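Movies Are Too Long and I'm Tired of Pretending I Don't Check My Phone

Saw Joltov on opening night. Row 7, big soda, bad idea. Great first hour. Then a second hour. Then, God help me, most of a third, and at 130 minutes we still hadn't got to the wedding everybody in the trailer was running away from.

I liked it, mostly. That's the problem. There's a terrific mean little comedy in there and it is buried under a subplot about a cousin's boat. The cousin gets a speech. The boat gets a speech. I missed teh best joke in the movie (so my sister says) because I was in the men's room, and I regret nothing.

Compare Ovent. Small movie, hardly played anywhere, two brothers try to sell a broken elevator. In, out, home before ten. It left me wanting one more scene with the landlady and I have been thinking about that scene I didn't get since March. That's what wanting more feels like. Studios forgot.

And don't tell me about epics. Fine, epics. Your war picture can have its three hours. A comedy about a guy who loses his pants can not.
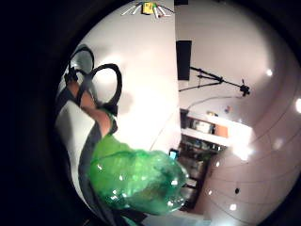
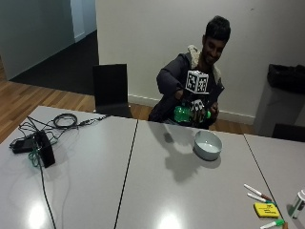

Who's to blame

Streaming, partly. If people are going to watch at home in pieces then nobody in the edit room has to worry about my bladder. Wubshet was obviously a series at some point - you can feel the episode breaks, every 43 minutes or so somebody stares out a window and the music swells. Then they sold it as a feature and left the windows in.

Directors too. Zinash Workneh made her name on short, fast, nasty pictures. Orel was so quick you had to go back to catch who shot the dog trainer. Loved it. Now she has clout and final cut and her new one has an overture. An overture! Over a black screen! The man behind me thought the projector broke and went to get somebody.

I don't think she got worse. I think people stopped saying no to her. Every good comedy I own has a deleted scenes menu and every one of those scenes deserved it, even the funny ones. Especially the funny ones, some of them, they step on the joke coming after.

What I want

Nothing crazy. Print the running time on the poster, big, same size as the star's name. Bring back the intermission if you must go past two hours. And let theaters run a shorter cut on weeknights for those of us who get up at 6. I'd pay full price. I'd pay extra, probaly.

Anyway, go see Joltov. Sit on the aisle. When the boat shows up, that's your break.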